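Rivera House Shared Pantry Group
Minutes of the October meeting

Held in the long room, starting at 6 in the evening. Thanasis Xenos in the chair. Apologies had come in from the Durlow table, who were stuck in traffic and sent their love and a cake.

1. Welcome

Thanasis thanked everybody for turning out on such a miserable night and said how nice it was to see the new faces from Polbridge. Tea was poured, the cake was cut, and we got going a little late, as we tend to.

2. Last meeting's minutes

Agreed, with one correction. The shelf liner was bought from Stelura and not from the market, and it was the wide roll. The wide roll is too wide and will have to be trimmed. Polbridge have good scissors and will bring them.

3. Money

We have $510 in the pantry account, after paying for the September flour. There was a long and friendly talk about whether to buy another case of jars. The feeling in the room was that we should first collect the ones people have at home (you know who you are!) and look at it again next time. A box for returns will go by the coat hooks.

4. Labels

The printer's price for 1,000 labels is $60, the same as last year, so we said yes. Several people asked for a bigger space to write the date, and one member made a heartfelt plea for labels that come off in warm water. Thanasis will ask the printer about both. Until the new ones arrive, please use masking tape and write clearly, as last month's cumin and last month's cinnamon gave us all a surprise.

5. Filling jars with dry goods

This took up most of the evening, and quite right too, as it is the part people seem to enjoy. We talked through how we would like to do the small grains and rice from now on, and agreed the following:

Pour over a tray with a raised rim, so that whatever misses the jar can be gathered up and used.
Use a funnel for anything rice-sized or smaller. The big scoop is fine for beans and pasta.
Keep a hand on the jar the whole time it is being filled.
Packets stay next to their jar until the label is written, even if that makes the table look untidy.
Wipe the tray down before changing from one food to another, and please be extra careful after nuts.

Polbridge wondered whether we might try a deeper tray for the split peas, which do like to travel. Nobody had one to offer, but Durlow may, and Thanasis will ask when he thanks them for the cake. There was also a kind word for whoever has been sweeping up at the end of the evening.

6. Any other business

The lid drawer is sticking again. A candle stub rubbed along the runner was suggested and will be tried. Somebody has left a blue umbrella and a very good casserole dish, and both are on the windowsill waiting to be claimed.

Next meeting in November, same room, same time. Polbridge have kindly offered to bring soup, and we said yes before they had finished the sentence. The meeting closed with the last of the cake.

Attached to item 5:
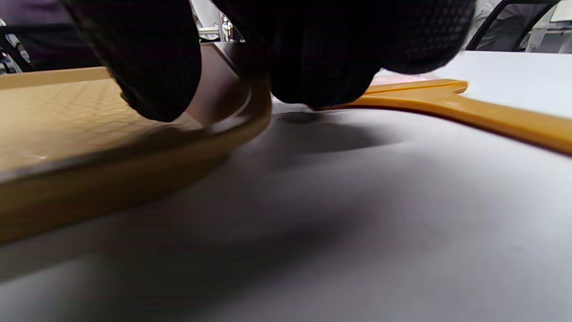
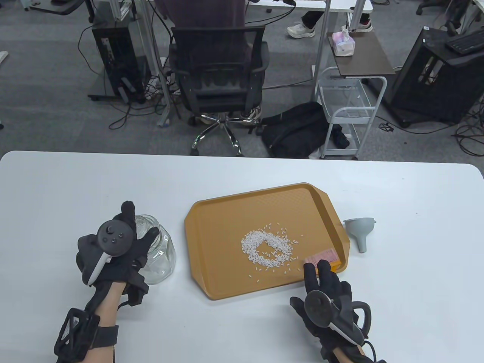 Second picture: tray with the white grains, the funnel on its side by the rim and the glass jar to the left.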